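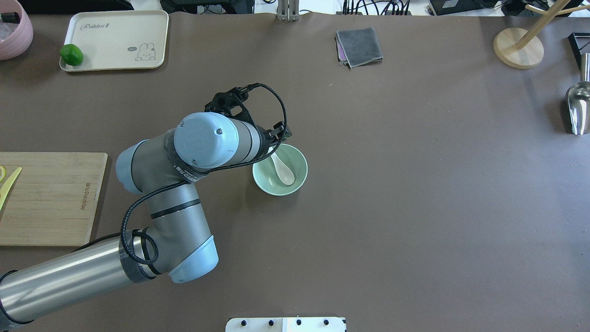 Zdenka Stojanović wrote back within the hour that the whole premise was wrong, that people do not keep a sourdough starter going because they like baking, and that if our report began by assuming they did she would rather not be quoted in it. We kept her in and changed the premise.

Home Baking in Drernness: Does the Habit Last?
Student project report, second version
Jan 3, 2021

Background

The local newsletter claimed last spring that Drernness had become "a town of bakers". We wanted to know what that was based on. The editor told us it came from the queue for flour at Mandine, the grocer on the hill, and from posts in the town's online group. A queue for flour shows that people wanted flour. It does not show what they did with it afterwards, and we suspected that a fair amount was still sitting in cupboards.

Our question was whether people who took up bread making at home were still doing it in December, and what they meant when they said yes.

What we did

We put a short form in the online group, which has 3000 members, and left it open for 12 days. We got 194 replies. That is a poor return and we do not want to dress it up. People who had given up on bread in May had very little reason to fill in a form about bread, so the replies almost certainly lean towards the keen. We then wrote to a few people who had left an address and asked them longer questions.

We also asked Mandine for its flour sales. The shop gave us one figure, 601 bags of strong white for the spring, and nothing for the year before. Without the earlier figure it is hard to say whether that is a lot. The newsletter had printed the same number as proof of a boom.

What people told us

Most of those who answered said they "still bake". When we asked the follow-up group when they had last made a loaf, the answers were much less firm. One man said "recently" and then, when pressed, thought it might have been in the summer holidays. Another counted banana bread. We had not said whether banana bread counted, and this was our mistake. The form should have asked for the last loaf made with yeast or a starter, and it should have asked for a date.

Stojanović's objection turned out to be the most useful thing we were sent. In her view the starter is kept out of guilt, since throwing it away feels like killing a pet, and a jar in the fridge says nothing about bread on the table. Two others said much the same. Our first draft had treated owning a starter as a sign of regular baking, and we have taken that section out.

Cost came up less than we expected. Several people said home bread was cheaper, but none of them had included the oven. We tried to work it out ourselves and stopped, as our sums changed completely depending on whether we baked one loaf at a time or two.

What we think it shows

Some people in Drernness took up baking and some of them kept at it. We cannot give a share. The replies come from people who chose to answer, the word "bake" meant different things to different people, and the only sales figure has nothing to stand next to. The newsletter's claim may be true, but the evidence offered for it would not support a much smaller claim either.

If we did this again

We would knock on doors along two or three streets instead of using the online group, and ask what bread is in the house that day. We would also ask Mandine earlier, before the stocktake, when the manager might have had time to look up the older figures.

Our tutor asked for a chart. We have left it out, as every version we drew made the results look more certain than they are. The full list of questions is in the appendix, with the badly worded ones marked.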